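Open afternoon at Flomden: hand-held grippers and the fruit task 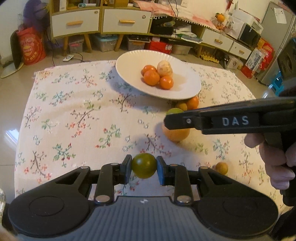
The February open afternoon at Flomden was given over to one subject, the recording of two-handed handling tasks with hand-held grippers, and 442 people signed in over the four hours. The format was a short talk, repeated on the hour, followed by practice at one of the domestic stations. Visitors held one gripper in each hand and moved fruit between a plate and the tablecloth. The two black fingertips on each tool close towards each other, and the pads have to meet the fruit near its widest part. A small green citrus fruit, held as in the picture between both pads, is one of the easier items in the set. The mandarins on the fluted plate are harder, as they sit close together and the fingers need room to open between them.

Trinity Strickland, who runs the recording programme, gave the talk. Her main point concerned the relation between the tool in the hand and the tool on the robot. The fingers are the same in both cases, as is the position of the camera relative to the fingertips. A policy trained on recordings made by a person can then be run on an arm without redrawing the geometry. What changes is the wrist. A person will tilt and roll a gripper through angles that a six-axis arm can reach only slowly or not at all, and recordings that depend on such angles are of little use. Visitors were asked to keep their elbows low and to approach from above or from the front.

The fruit task is made up of short episodes. Each begins with both grippers open and clear of the table, and ends when the last item has been released and both tools have been withdrawn. The target length is under 40 seconds. Episodes in which an item is dropped are kept and labelled, provided the operator recovers it without using bare fingers. Episodes in which the tablecloth is dragged are thrown out. This second rule caused most of the losses during the afternoon. A patterned cloth is used on purpose, as plain surfaces gave models that did well in the laboratory and badly in ordinary homes, but a loose cloth moves easily when a fingertip touches it on the way down.

Over the afternoon visitors recorded 2385 episodes. The checking software, Rokura, runs three tests as soon as an episode is closed: whether the tool position was tracked throughout, whether the finger opening was logged at every step, and whether the two clocks agree. An episode that fails any of these is marked and the operator is told at once. The wait between closing an episode and seeing the result was set at 200 milliseconds in the specification and was met at all stations except the one nearest the door, where the wireless link was poor. That station was moved to a cable after the second talk.

Loss of tracking was the most common fault. The position of each tool is worked out from its own camera view combined with an inertial sensor, and the estimate drifts if the view is filled by a single close surface for more than a second or two. New operators tend to bring the tool low over the cloth and hold it there while deciding what to do next. Strickland's advice was to decide first, with the tools raised, and then make the whole movement without a pause. Rooms with a good deal of furniture and clutter in the background track better than bare ones, so the stations are not tidied between sessions beyond what safety requires.

Sevim Ekinci took the second half of each session, on the Porimeo arm pair. This was the only part of the afternoon in which a robot moved under its own control. The pair ran a policy trained on last autumn's recordings and was given 66 attempts at placing a mandarin on a plate, with the starting position changed by a visitor each time. Results were mixed. Placing was reliable when the fruit stood alone. When two items touched, the left arm often closed on both, lifted, and lost one. Ekinci put this down to the training set, in which touching items are few, and said that the next round of recording would start from crowded layouts.

There were several questions on grip force. The hand tools do not measure it. Finger opening is logged, and force is inferred from the difference between the commanded and the reached opening once the recording is replayed on the arm. For firm fruit this is adequate. For soft fruit it is not, and the Santoro pads now on trial at the second bench are meant to address the point - they carry a thin sensing layer behind the rubber. No figures were given for them, and they were not available to handle.

Two practical notes for those who wish to come back as operators. Sleeves should be close-fitting or rolled, as loose cuffs catch in the linkages. Training takes one morning and covers calibration, the episode rules and the use of Rokura. Names can be left at the Flomden front desk, marked for Trinity Strickland. Slides from the talk are on the members' pages, together with the labelling guide - the version handed out on paper has an error in the section on dropped items and should be discarded.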